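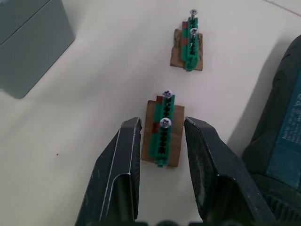 Wall plug sets, bench notes

10 March 2020
4 min read

Carried on with the fixing sets for the Prurnley shelves. Each set is a square of cardboard, a green strip of wall plugs laid on it lengthwise, and two screws held in the strip. Cross-head, silver, the same screws we used for the coat rails. Špela wanted to see the layout before we do the rest, so I put a pair out on the white bench, one behind the other, and left them there over lunch.

Cardboard: cut from the flattened cartons beside the door. I did the first lot with the short knife and the edges came out ragged. Changed the blade halfway through and it went better after that. Don't bother trimming the ragged ones, they go in the bag under the strip and the customer throws them out. The strip is longer than the card. Ingeborg asked if we should cut the squares bigger. I'd leave them. A bigger square won't go in the small bags and we have a whole box of small bags to use up.

Screws: they sit in the strip well enough if you push them down by hand and give a quarter turn. If you only drop them in they fall out when the card is tipped. I tipped ten finished sets over a tray to check and lost one screw, from a set where I'd skipped the turn. Did that one again and it held.

Spacing between the two screws isn't critical. I've been putting one at the very end of the strip and the other a short way down from it, so the weight is all at one end and the bag hangs the same way every time on the hook. Urs puts his one at each end. His look tidier on the bench but they swing about on the display rail. Vibeke to decide, I don't mind which, but we should all do the same.

Stock, end of day:
- 72 sets wanted for Prurnley
- 26 finished and bagged
- green strips: plenty, second carton not opened
- screws: running low in the open tub, the full one is on the top shelf behind the sandpaper
- tape: nearly out, please order

Lastari rang about the grey strips again. They can do them by April but the colour won't match what we've already packed, and I don't want two colours in one order. Told them we'd stay with green and look at it for the next job. Wendelin has the price in his folder.

Tried a spot of glue under the strip to stop it sliding on the card. Works, but the glue takes a long time to go off on corrugated and you can't stack anything in the meantime. A rubber band did the job faster and can be reused. Also tried slitting the card and tucking the end of the strip in. Fiddly, tore the card more often than not. Gave up on that. Band it is, unless somebody finds a wider tape that peels cleanly.

The bench needs wiping before each run. Cardboard dust gets everywhere and it shows on the white. It also gets into the slots in the strip, and then the screw goes in crooked. Brush is on the nail by the sink. Please put it back there, I found it in the Strazds crate this morning.

Left to do:
Finish the rest of the sets.
Ask Vibeke about screw positions before starting.
New blade in the long knife.
Label for the bag. Ingeborg's draft says "plugs and screws" with no size on it. Needs the drill bit size as well, people always ring up to ask.
Move the Demosberg offcuts off the bottom shelf so the finished bags have somewhere to go.

WC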